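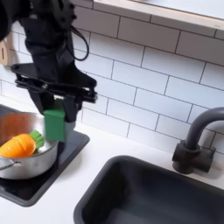

Figure 1. Gripper above the toy carrot in the steel pot, practice kitchen.

Correcting Grasp Height in a Reflective Pot
Soon-im Chae
Final project report, Sulldale robotics lab, May

Summary

This project looked at one part of a kitchen pick-and-place task: getting a toy carrot out of a stainless-steel pot with a robot arm. The lab's existing control policy, Kutine, does this well when the carrot is in the sink and poorly when it is in the pot. Most of the failed tries in the pot come from the gripper closing too high. I trained a small add-on model, called Shim, that changes only the height of the gripper in the last part of the reach. With Shim the arm picked up the carrot in the pot in 27 of 36 trials, compared with 17 of 36 for Kutine alone. In the sink there was almost no change.

1. The problem

Kutine takes the camera images and the arm's joint readings and gives back the next small motion of the arm. It was trained before I joined the lab and I did not change it. When I watched the recordings from last term, I noticed that the arm usually got the side-to-side position right over the pot. It then came down, slowed, and closed its fingers on air, or on the leafy top of the carrot, which slips out easily.

The inside wall of the pot is polished, and the carrot reflects in it as an orange-brown patch. The patch moves when the carrot moves. My guess at the start was that the policy was reading this patch as part of the carrot and stopping early. The sink basin is a matte dark gray and gives nothing like it, so it made a good second location for comparison.

The question for the project was whether a small correction, trained on a limited amount of data, could fix the height error without retraining the whole policy. Retraining Kutine takes the lab's shared computer for several days, and the other students need it too.

2. Setup

All of the work was done at the practice kitchen counter. The pot stays on the induction cooktop, next to the sink. The cooktop was switched off at the breaker for the whole project. I marked the pot's position on the cooktop with a template I laid down before each session and took away before recording.

The same gripper was used for everything, with the same pair of fingertip pads, one green and one pale gray. I kept the two colors because the older recordings have them, and the policy may have learned to use the green pad to find the left finger. I did not test this.

Recordings were made with Telent, the lab's logging program. It saves the images, the joint readings, the gripper opening and the operator's commands on one clock. One problem came up early: Telent was saving the gripper opening one step late. I found it by plotting the opening against the motor current, where the two curves should start to move together. I shifted the opening values back by one step in all files. The recordings I had already checked by hand had to be checked again.

3. Data

I collected 564 demonstrations by driving the arm by hand controller. Of these, 300 were with the carrot in the pot and 264 with the carrot in the sink. I had planned on equal numbers, but the sink set was cut short when the lab needed the arm for another class.

Each demonstration starts with the arm raised over the counter and ends when the carrot has been lifted clear. I placed the carrot differently each time, turning it and sliding it along the pot. Demonstrations where I missed the first grasp and tried again were kept, but only the second try was used for training. I labeled the start of the final reach by hand, using this rule: the first step where the fingers are over the opening of the pot and the arm is moving mostly down. For the sink I used the same rule with the basin.

Labeling took longer than driving. I did it in short blocks because after an hour or so I started to mark the start later and later. To check this, I relabeled 40 demonstrations at the end without looking at my first labels. The two sets differed by at most two steps in all but three cases. Those three were all reaches where I had come in at a slant, and the rule does not say clearly what to do with a slant.

4. Method

Shim is a small network with a single output: how much to add to or take away from the height that Kutine asks for. It sees a cropped image centered on the gripper, the current height of the wrist, and Kutine's own command. It has no control over sideways motion, rotation, or the closing of the fingers.

The training target was the difference between the height Kutine would have asked for and the height I drove to at the same step. To get this I ran Kutine on the recorded images without moving the arm. The correction was limited to 2 cm in either direction. Without a limit, an early version pushed the fingertips into the bottom of the pot hard enough to trip the force stop.

I trained for 3000 steps. Longer training lowered the training error, but the error on held-out demonstrations stopped improving before that point. I held out one tenth of each set, picked by file number before I looked at any of them.

I also tried giving Shim the full image in place of the crop. It learned more slowly and the held-out error was worse, so I dropped it. With more data this might come out differently.

5. Testing

For testing I used 9 carrot placements in the pot and another set of 9 in the sink, drawn on cards so that I could repeat them. Each placement was tried four times with Kutine alone and four times with Shim added. That gives 36 trials for each condition. The order was shuffled by a script, and I did not know which condition was running until the trial was scored.

A trial counted as a success if the carrot was lifted out and held for three seconds. The arm was allowed a single grasp. If it closed and missed, the trial was over.

6. Results

Carrot picked up, pot:
Kutine alone: 17 of 36
Kutine with Shim: 27 of 36

Carrot picked up, sink:
Kutine alone: 30 of 36
Kutine with Shim: 31 of 36

Causes of failure in the pot, Kutine alone (19 trials):
Closed too high: 11
Finger touched the rim: 5
Grasped, then dropped: 3

Causes of failure in the pot, Kutine with Shim (9 trials):
Closed too high: 2
Finger touched the rim: 4
Grasped, then dropped: 3

The improvement comes almost entirely from the first cause. Shim cannot move the arm sideways, so I did not expect it to help with the rim. The drops look the same in both conditions. In all six of them the fingers had closed near the narrow end of the carrot, where there is less to hold.

7. Is it the reflection?

I wanted to know if the reflection was really the cause, so I ran a smaller test with Kutine alone. I lined the inside wall of the pot with dull gray paper and repeated each of the pot placements twice, for 18 trials. The arm picked up the carrot in 13. Only one of the failures was from closing too high.

This fits the guess, but it is not strong proof. The paper also made the pot slightly narrower and changed the brightness of the image. A better test would use a pot of the same size with a dull finish. I looked for one and could not find a match in time.

8. Limits

There was one object, one pot and one lighting setup. The ceiling lights were on and the blinds were closed in every session. I do not know what Shim does with a different toy, and because it was trained on an orange carrot I would expect it to do worse on something dark or silver.

I also drove every demonstration myself. I tend to come down slowly and pause before closing, and Shim has probably learned the pause. In the trials it added a short wait above the carrot that Kutine alone does not have. A second operator would show how much of the correction depends on my driving.

The trial count is small. A difference of one trial in the sink means nothing. The difference in the pot is larger, but I would want to repeat it on another day with the cards reshuffled before relying on it.

9. Next steps

The rim contacts are now the most common failure. The simplest change would be to let Shim correct sideways motion too, with a tighter limit than the one on height. The labels already contain what is needed for that, so no new recordings are required. The rule for marking the final reach should be rewritten first to cover slanted approaches.

The corrected files, the placement cards and the training script are in the project folder on the lab drive. Files recorded before the Telent fix have "shifted" in the name and should not be shifted again.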